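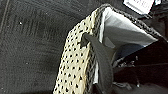 The alarm came at ten past four in the afternoon, and it came from the wrong machine. On the screens in the Nusdale test office, the arm reported that its grip was closed, its load was normal and its task was complete. The monitor which watches the motors reported that one finger was still pushing.

Rostam Mohammadi, the test engineer on duty, looked from one screen to the other for several seconds before he pressed the stop button. "I believed the first one," he told me. "It was green. The second one I thought was a mistake."

It was August, and Dradwood was three weeks into a trial of its office cleaning robot. The job is simple to explain: go to a wastebasket, take hold of the edge, lift it, bring it to the cart. In the company's log the robot had made 3,029 attempts. In 2,617 of these it did what it was asked. The others were mostly harmless, for example a basket missed by a small distance, or a bag which slipped.

The fault on that afternoon belonged to a smaller group. The software, which is called Clornidier, decides that a grip is good when the fingers stop moving. But fingers stop also when they meet something they should not meet. A folded rim, a bag and a lining can together feel as firm as the edge of a basket. The robot then closes with more force, because it thinks that the thing is heavy.

Chantal Boychuk, who leads safety at Dradwood, went back through the records and found 13 cases of the same kind. In none of them was a person hurt. In one, the arm had pulled until the joint at the wrist was bent, and the repair took two days.

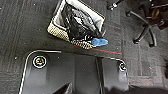 A wastebasket beside an office chair, seen from the wrist camera of the robot.

What worries her is the place where such a robot must work. An office floor is full of legs and wheels, and people sit down without looking. "A factory has a fence," she said. "We have a carpet."

The company first tried to lower the force limit to 90 percent of the old value. This helped very little. Kavinda Pathirana, who wrote a large part of the grip code, then proposed that the motor monitor should have the last word – if it disagrees with the fingers, the arm opens and waits for a person. His colleagues did not like it. The robot became slow, and on the first morning it called for help so often that Jayson Salazar, the floor operator, moved his desk next to it.

The rule has stayed all the same. Nivaldo Barros, an outside inspector from the firm Yap, asked for it in writing before he would let the trial continue in the evening hours. He also asked for a second stop button, near the door.

Mohammadi still works the afternoon shift. He has changed the order of the screens on his desk, so that the motor monitor is now on the left, where he looks first.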